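ok so a few people asked how the kitchen sort-out is going after the move to Jondstead. thread, typing fast, sorry in advance

first thing. I stopped putting stuff where it "should" go and started putting it where my hand already reaches. tea by the kettle. scissors by the mail. sounds dumb, took me 2 apartments to get there

second. label before you fill. plain paper, a pen, done. do not buy the fancy label maker. I did, back in Hedumden, used it on one jar of rice 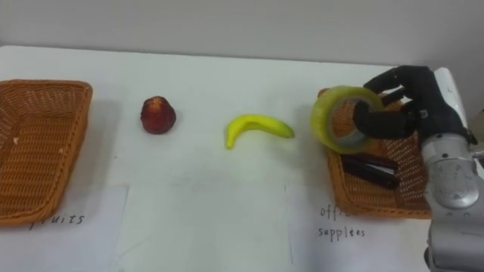

paper label, "fruits," basket on top. that's the whole system

people love to tell you to buy matching bins. don't, not at the start. live with the mess for a bit, see what piles up, then get a container the size of the pile

I got a set of tall ones from Jotberg on sale and they're all in the hall closet now holding nothing – too deep, everything at the bottom just vanishes. found a lime in one. I think it was a lime
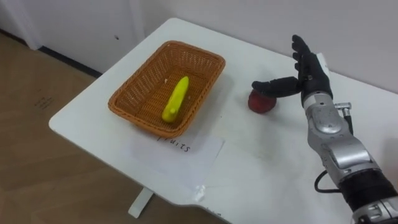
so shallow wins. shallow and open, no lid. a lid is one more thing to do at 7 in the morning and I won't do it, I know me

ok the junk drawer. everyone wants to kill the junk drawer. I say keep it but it gets ONE drawer and when it won't close you empty it on the table and start over. mine had over 100 bread clips in it. why

also takeout menus. the Pongsiri one from the old street, three copies. kept one, for feelings
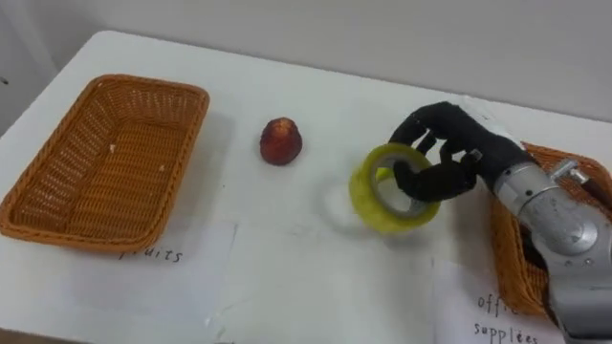 two baskets, two labels, small start

somebody in the replies said this only works if you live alone. maybe? but labels are mostly for the other poeple in the house imo. you know where the batteries are. they don't

pantry is next and I'm dreading it. the landlord left shelf paper in there that is stuck down like it was poured. tried warm water and a butter knife, got maybe a hand's width off and quit for the night 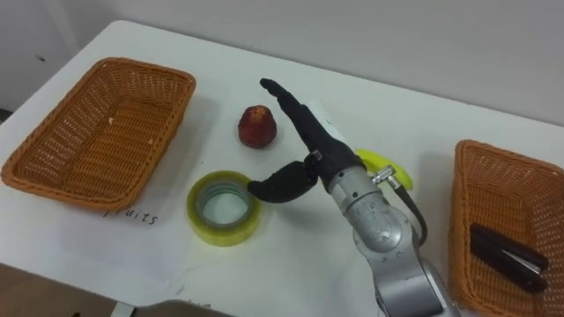 money part bc it keeps coming up. the old place, we paid close to nothing for storage and then 2,000 for movers, mostly to haul stuff I ended up giving away. so now the rule is one thing in, one thing out, and anything without a spot sits in plain sight till it gets one. tape is my big one, a yellow-green roll out with the fruit is exactly the kind of thing I mean. it needs a home and doesnt have one yet

will add to this in June when the pantry's done. if you know a trick for the shelf paper pls reply, I'm down to the butter knife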